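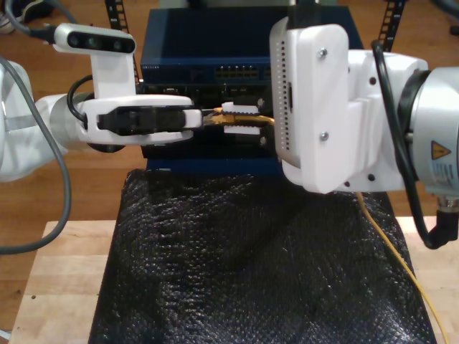
4.2 Self-taught players and the "Morais sound"

Writers on the brass bands of Morais often claim that a listener can pick out a local trombonist by tone colour alone. We doubt it. The claim goes back to a programme note by Hélder Serrano, who had heard two bands, both at the November festival, and who offered no comparison with players from anywhere else.

We played short solos by 23 trombonists to listeners who said they knew the style. Almost 200 answers were collected. Most favoured the louder player — wherever that player had learned — and several listeners changed their minds when the same solo came round again. 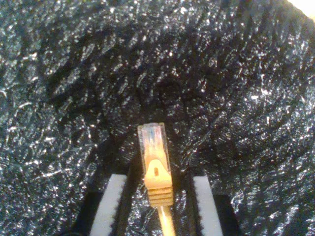
Does growing up in a town band shape a player's tone?
It may, but our recordings can't separate the band from the teacher, the mouthpiece or the hall.

Later accounts repeat Serrano's wording with small changes, and the Zadumora songbook treats it as settled. We found no earlier source for it.
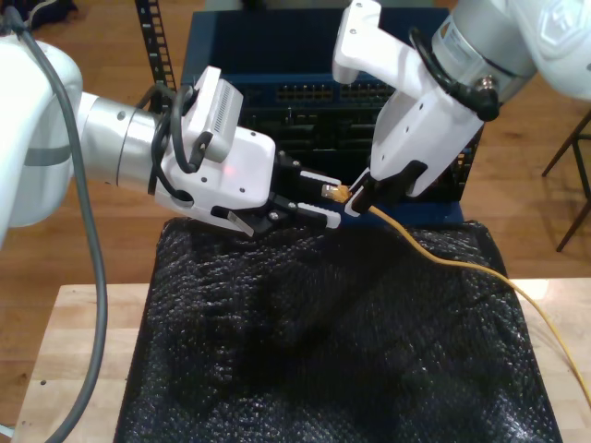

Figure 1. Photo: Henrique Arruda

Phrasing is a better candidate. Players from Morais did tend to delay the second beat in slow marches, though so did three of the outsiders, and we would want a larger sample before calling it a local habit.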